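Wavside opens repair and craft rooms in Mundard

Mundard, 19 March 2022

Wavside is pleased to announce the opening of its new shared rooms for small makers and repairers in the old part of Mundard. The rooms are open to residents of the town and the villages near it, and a monthly place costs 15 euro.

The project was started by Eoin Brennan, who moved to Mundard from the coast and was missing a place where he could work with other people. In the first weeks of registration, 147 persons have asked for a place. Many of them work alone at home and have no space for a proper table.

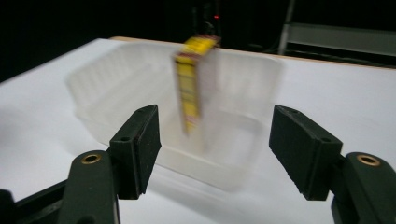
"We did not expect so much interest," says Eoin Brennan. "People wish to sew, to mend a radio or to build a model, and in a small flat this is difficult. We want that they can leave the work on the table and come back to it the next day."

There are two rooms on the ground floor. The larger one is for quiet work at tables, and the smaller one is for work that makes dust or noise. The kitchen is run by Đồng, a family café from the same street, which offers soup and coffee until the evening.
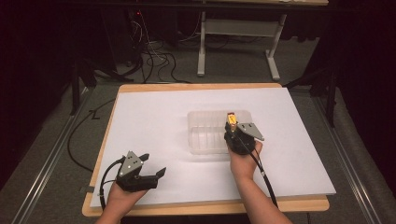 Work at the table with hand-held grippers and a small yellow and orange piece.

Beginners' evenings on sewing, wood and simple electrics will start before the end of March. They are included in the monthly price, but it is necessary to book in advance. Children are welcome together with an adult.

Registration is possible at the entrance desk or by telephone. Journalists who wish to visit the rooms are kindly asked to contact the Wavside press office in Mundard.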